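About us

Print this page | E-mail this page

Edulgate checks robot cells for people who have already been told their robot cells are fine. We are a small firm in Illcombe. We don't sell robots, we don't fit them, and we take no commission from anyone who does. If you want a brochure about the factory of the future, plenty of other firms will post you one.

The firm started because of a stop button. In July, some years back, Fereshteh Nouri and Omid Ahmadpour were both working for a packaging company that had bought a palletising line called Romier. The line had passed its acceptance test and the certificate was in a plastic wallet on the wall. One afternoon an arm that had been told to stop went on moving for long enough to push a loaded trolley into a guard post. Nobody was hurt. The supplier's report put it down to "operator timing", a phrase we have kept on our kitchen wall ever since.

Omid didn't believe it and asked for the logs. The stop signal had been sent through the same controller that was busy planning the next move, and under load it waited its turn. The acceptance test had been done with the arm idling. It took 8 weeks to get the supplier to say so in writing, and by then both of them had decided they would sooner do this sort of work for a living.

We now work mostly on layouts before anything is bolted down. A customer sends us the cell as a simulation, usually with a note saying that it has run clean, and we try to make it run badly. We drop signals, slow the controller, move the rack closer, and start the arm from the folded positions that sales demonstrations tend to avoid.

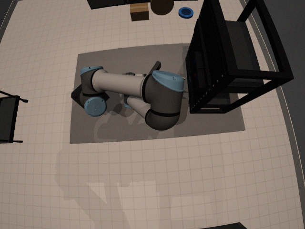
Mahsa Mazandarani

I run the simulation side, so I had better say what I think of it. A simulated arm will show you that an elbow can reach a rack. It is poor at showing you a brake that has worn, a cable that has been pulled tight or a person leaning in for a dropped screw. In the Boros job we ran 3000 starts without a single contact, and the customer wanted to stop there. I asked for 400 more with the stop signal delayed. The arm touched the rack in 20 of them. The customer's first question was whether the delay was "realistic". It had come from their own maintenance log.

So we don't give out clean bills of health. Our reports say what we tried, what failed, and what we had no means of trying. That last part is often the longest, and some customers have asked us to shorten it. We haven't.

Who we are

Fereshteh Nouri: site visits and stop-time measurement
Omid Ahmadpour: control systems and logs
Mahsa Mazandarani: simulation
Touran Rezaei: reports, contracts and the telephone
Guðlaug Ravn: guarding and floor layout, part-time

We will look at a cell after an incident, and we would like the logs before anybody restarts the controller. Please don't tidy up first. Touran can tell you over the telephone whether we are likely to be any use.

Recent items

Boros: what the extra runs found
Why we no longer accept idle-arm stop tests
"Operator timing" and other phrases to query
Asking your supplier for logs: a sample letter
Illcombe office opening hours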